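Residual Moisture in Household Recycling Samples
Project report, second-year course in materials and waste
Submitted December 27, 2006

3. Method

Paper and cardboard were collected from two streets in Flodau during May. Street A had closed curbside containers. Street B used open crates supplied by Grultness. Material from each street was kept separate from pickup to weighing.

Each sample was drawn by hand from the top, middle and bottom of the load and cut into strips. The target mass was 300 g. Samples were weighed, dried in the oven at 70 °C, and weighed again until 2 readings in a row agreed. Moisture content is given as mass lost divided by initial mass. 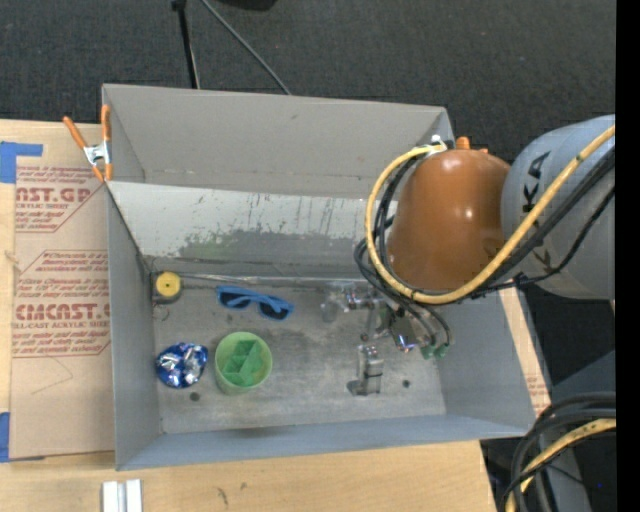
Glossy paper was left out of the main set. It dried unevenly when stacked, and the strips stuck together, so the final mass depended on how they were laid on the tray. Results for glossy paper are in Appendix B and were not used in the averages.

3.1 Sources of error

The scale was zeroed before every weighing. Samples from the open crates lost water between pickup and the first weighing, and this loss was not measured. Moisture values for Street B are therefore likely to be low. Tape and labels were removed where possible.

4. Results

A total of 13 samples gave usable readings. Cardboard from Street B held more water than cardboard from Street A on every pickup date. Newspaper showed the same pattern, but the gap was smaller and on one date fell within the reading error of the scale.

The Asfaw model predicts a straight-line rise in moisture with hours of rain before pickup. Our data follow it for cardboard only. Rainfall was taken from the Nindska station, which lies uphill from both streets.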